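Torketitz sells its kitchen tables with a two-board top, and reviewers keep marking it down for the joint. I think they are wrong. A single slab that size moves with the seasons, and when a corner is ruined the whole top has to go. With two boards you replace one.

The usual complaint is crumbs. On a tight joint a damp cloth clears them in one pass.

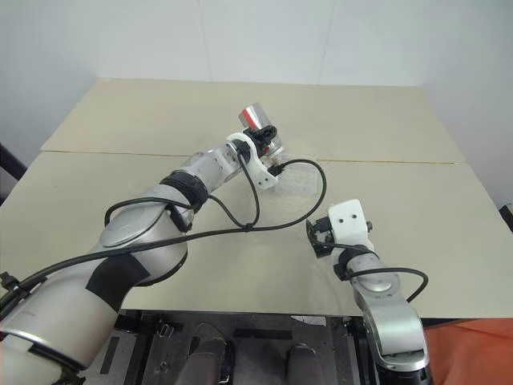
A metal cup over a two-board top, near the seam.

My own rule is to set cups down clear of the joint, a habit that takes a week to learn. Metal cups are hard on a soft finish wherever they land. Antal charges 458 for a seamless top of the same length, 54 more than the jointed one. I would spend the difference on oil.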